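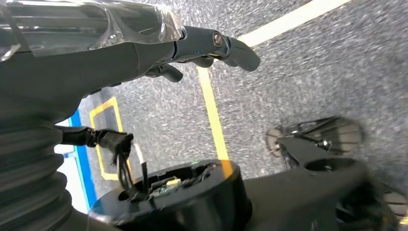 Home | News | Members | Archive | Contact

Water meter replacement reaches Fivdale in April

The meter replacement program moves from Prorby to Fivdale in April. It covers 326 service connections, all of them fitted with mechanical meters that have been in the ground for 19 years. Mechanical meters tend to under-register at low flow as the moving parts wear, so slow leaks on the customer side often do not show up on a bill.

The new units are ultrasonic and have no moving parts. They store hourly readings and send them to the office once a day. Pipe size, line pressure and the location of the shutoff valve stay the same.

Installation takes 400 seconds of shutoff time on a standard connection. Older connections with a seized curb stop will take longer – the crew will leave a door tag in those cases and return with a valve key and repair parts. After the water is back on, run a cold tap at the lowest point in the building for 2 minutes to clear air and sediment. Remove the faucet screen first.

Please keep the meter box clear of soil, mulch and parked vehicles. Customers on Cokov Lane share paired boxes and will be changed over together.

The first bill after the change will list two meter numbers and two sets of readings. Rates are not affected. The Ji district follows once Fivdale is complete.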